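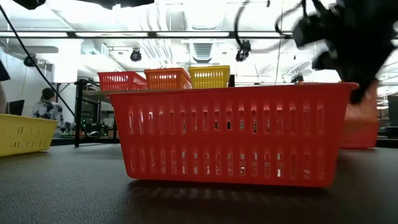 Kerubo Kinyua wrote to me after the Condwood session to say that colour was the last thing she would sort by, and that her store cupboard had been fine for years with everything in matching white. I want to start with her point because several people in the room tonight will agree with it. She has a small cupboard and she is the only person who uses it. If that is your situation, white is fine and you can listen to the rest for the bits about size.

Slide 1. Leave up while people sit down. Say who I am, say that the handout is by the door, say we finish at half past eight.

Opening. I look after the shared stores at Nillisgate. We lend out craft materials, kitchen things for events, and a lot of small odds and ends that groups need for one afternoon and then bring back. When I started we had 16 cardboard boxes with lids and a list taped to the wall. The list was wrong. People opened four boxes to find the scissors and put them back in the fifth.

We changed to open plastic baskets with slots in the sides. Red, orange and yellow, in a large size and a smaller one. The talk is about what we learned from using them, including two things I would do differently.

Slide 2. Why slots.

You can see a bit of what is inside without lifting the basket down. Only a bit, so don't oversell this. A ball of string and a ball of wool look the same through a slot. Air gets in, which matters for cloths and aprons that come back damp. Dust and crumbs fall through on to the shelf, so the shelf needs wiping. I do ours on the first morning of the month.

Small things also fall through. Drawing pins, beads, birthday candles. Put those in a tub with a lid and put the tub in the basket. Eetu Mustonen lined his with an old tea towel and says it works just as well. I find the towel rides up.

(Pass round the small yellow one here. Ask for it back before the break — I lost one at Oltico.)

Slide 3. What the colours mean.

Ours go like this. Red is for things that go out and must come back. Orange is for things that get used up, such as tape, glue and paper plates. Yellow is for things waiting for a decision: no label, broken, or handed in by someone who has gone home.

Keep it to three. We tried a fourth colour for a while, blue, for anything electrical, and people used it for whatever was blue.

Don't rely on colour alone. Red and orange are close under poor light, and some people can't tell them apart in any light. Every basket has a word on it in thick black pen, on a luggage tag tied through one of the end slots. Stick-on labels came off the rim within weeks. Tags cost us 80 pence for a packet and we are still on the first packet.

Slide 4. Large or small.

Most people buy too many large ones. A large basket full of paper is too heavy to bring down from above shoulder height, and a large basket half full collects things that don't belong in it. My rule is that large ones live at table height or lower. Small ones can go on the upper shelves.

If you are choosing now, take your shelf measurements with you and measure across the rim. The base is narrower and it will mislead you. Wafula Mwakalinga bought a full set going by the base and they stuck out past the front of his shelf. He moved the shelf.

Slide 5. The sorting session.

Do it on a table, with all the baskets out, before anything goes on a shelf. Big ones at the front where you are working, small ones lined up behind. Tip one old box out at a time. If you tip out three you will be there until dark.

Figures, if asked: we had 989 items on the old list and found more than 100 that weren't on it. The session took us two afternoons in November.

What I would do differently. First, I would empty the yellow baskets every fortnight. We let ours go until spring and they were the fullest in the room. Second, I would buy spares at the start. Lauritsen changed the shade of the orange and the new ones don't quite match.

Questions. Danilo Layug will probably ask about stacking. Answer: empty, yes. Full, no. Imani Nyanda has the sign-out sheet template if anyone wants a copy.

Chairs back against the wall afterwards.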